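Brurna 200 Mattress Protector
Item 1417

The Brurna 200 is a fitted, quilted mattress protector for household and guest room beds. It goes on under the bottom sheet and is held by an elastic skirt on all four sides. The top face is cotton. The backing is a thin polyurethane film that stops liquid and lets water vapor through.

Specifications
Top fabric: 100 percent cotton, plain weave
Fill: polyester, stitched in a diamond pattern
Backing: polyurethane film, bonded
Skirt: knitted polyester, elastic hem
Fill weight: 200 grams per square meter
Sizes: twin, full, queen, king
Color: white 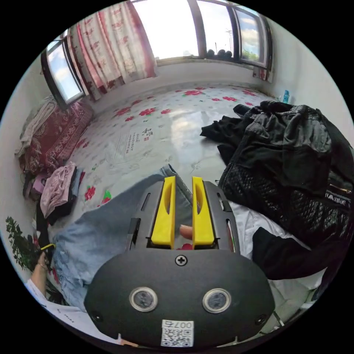 Fitting
Measure mattress depth at the side seam, including any topper that will sit under the protector. Fit the two head corners first, then the foot corners, and pull the skirt fully under the mattress edge. The care label belongs at the foot, left side. A skirt that rides up after one night is usually a size too small.

Washing
Wash before first use. Machine wash warm with a standard detergent. Do not use bleach or fabric softener; both shorten the life of the film. Tumble dry low and remove while the edges are still slightly damp, then finish on a line. Do not iron. Expect slight shrinkage in the top fabric over the first 8 washes, which the skirt takes up.

Noise
The film is stiffer when new and may rustle under a thin sheet. This drops after two or three washes. The older Asadi model used a heavier vinyl backing and should not be taken as a guide. 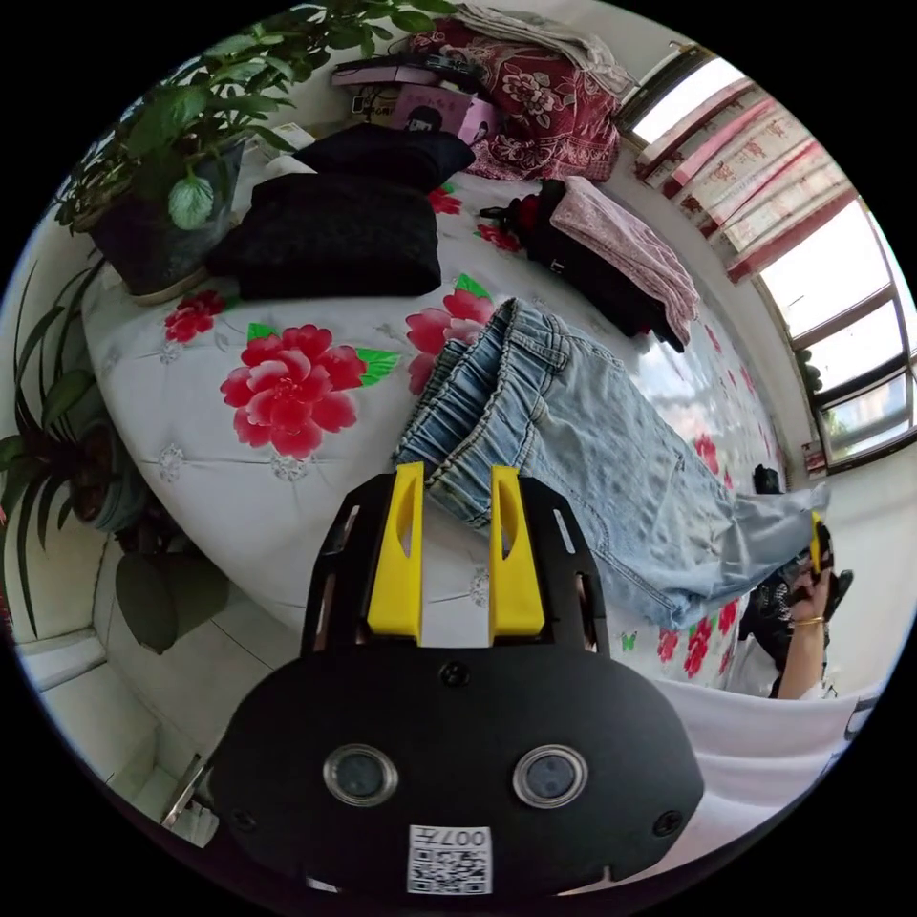 Delwyn Tipoki writes that the queen size held its corners on a deep mattress through a full winter, but that the film began to lift at one seam after a hot dryer cycle, and asks if that is covered.

Film separation is covered for 200 washes when the low heat setting has been used. High heat damage is excluded. Send the item number and a photo of the seam to the Retley service desk.

Spare skirts are not sold separately. Orders ship from Damanville, Sunday excepted.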